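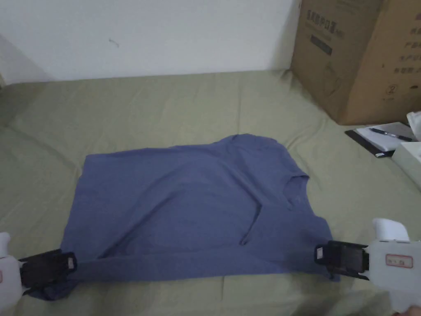 A blue crew-neck T-shirt laid out on a bed, with the hem drawn straight.

Clullarum Household Skills Project
Progress report to the Paredes Fund
23 September 2018

Prepared by Valquíria Honorato, project manager
Reviewed by Ourania Dimitriou

1. Purpose of this report

This report covers the second period of the grant. It describes work on the laundry and clothing unit, the spending to date and the tasks planned through December. The kitchen unit was covered in the previous report and has not changed.

2. Work completed

The clothing unit teaches adults who are setting up a home for the first time to sort, fold and store everyday garments. The written guide now has 18 pages. Soledad Carrasco drafted the text, and Emilian Olteanu revised the order of the lessons after the first sessions at the Kesora site.

The main change concerns the T-shirt lesson. The earlier draft started with the sleeves. Participants at Kesora often reached the last fold with a crooked hem and had to begin again. The revised lesson starts with the garment flat on a bed or other wide surface. The hem is held at both ends and pulled straight, and the body of the shirt is then smoothed upward toward the collar. Wrinkles across the chest are left until the hem is even. Sleeves are turned in only after that.

Beds were chosen as the standard working surface for this lesson. Many participants do not own a table large enough for a shirt laid open, and a plain sheet in a color different from the garment makes the edges easier to follow. The guide asks for a fitted or tucked sheet, as a loose one tends to move along with the shirt.

Lessons on towels and pillowcases are complete. The lesson on fitted sheets remains in draft. Mr. Olteanu has tested two methods and is not yet satisfied with the wording of either.

3. Materials and spending

The project spent $445 on garments, sheets and storage boxes during the period. The garments are plain short-sleeved shirts in several sizes, bought secondhand so that participants practice on fabric that has already been worn and washed. Printing of 100 copies of the guide has been quoted but not ordered, pending approval of the final text.

4. Difficulties

The Uritach site opened later than planned, and its first sessions had to be moved to the next period. Storage there is limited to one closet. Rodrigo Urquijo has asked the building manager for shelving and is waiting for a reply. No additional funds are requested for this item.

5. Next period

Work through December will consist of the following:

Complete the fitted sheet lesson and send it for review.
Hold the first sessions at Uritach.
Submit the final text of the guide to the Fund before printing.
Replace the garments that have lost their shape.

Questions about sections 2 and 4 may be addressed to Mr. Urquijo. Receipts for the purchases in section 3 are attached separately.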